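Gurnodar Reading Journal, Hardcover, 154 Pages

A reading log for people who get through a lot of books and forget who wrote them. The Gurnodar has room for 118 titles, one per page, with the remaining pages given over to an index, a wish list and a lending record.

Each entry page has lines for title, author, translator, where you got the book, and the dates you started and finished. The lower two thirds is ruled for notes. There is no star rating printed on the page. Earlier versions had one, and enough customers crossed it out that we dropped it.

The paper is 100 gsm, cream, and takes fountain pen without much show-through. Very wet nibs will still ghost a little - try the last page first.
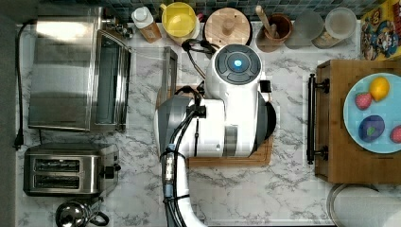 What's on the pages

Index: four pages at the front, numbered to match the entries.
Wish list: ten pages, with a column for who recommended the book.
Lending record: six pages. Borrower, title, date out, date back.
Blank pages: the rest, at the back, unruled.

The wish list was laid out by Farzana Howlader, who also drew the small bookplate inside the front cover. The bookplate is printed, so it can't be peeled off and moved.

Covers and sizes

Covers come in green, rust or gray cloth. All three have a ribbon marker and a flat spine that opens fully after a week or so of use. The journal fits the Zirnex slipcase, sold separately. It does not fit the older Weerakoon case, which is a little too narrow.

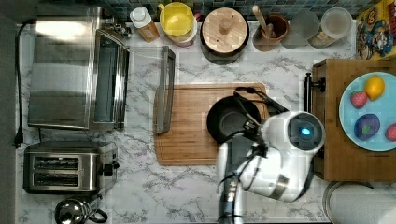
The gray cloth shows pencil smudges more than the other two. A dry eraser takes most of them off. Don't use water on any of the covers, as the dye can lift.

Ordering

The current printing is 4000 copies. Rust is low and will be back in August. Book clubs ordering ten or more should write to Delwyn Ellery at the shop for the group price, and please say which colors you want in the first message.

Unused journals can be returned within 30 days. We can't take back copies with a name written on the bookplate.

Page last updated Jul 29, 2022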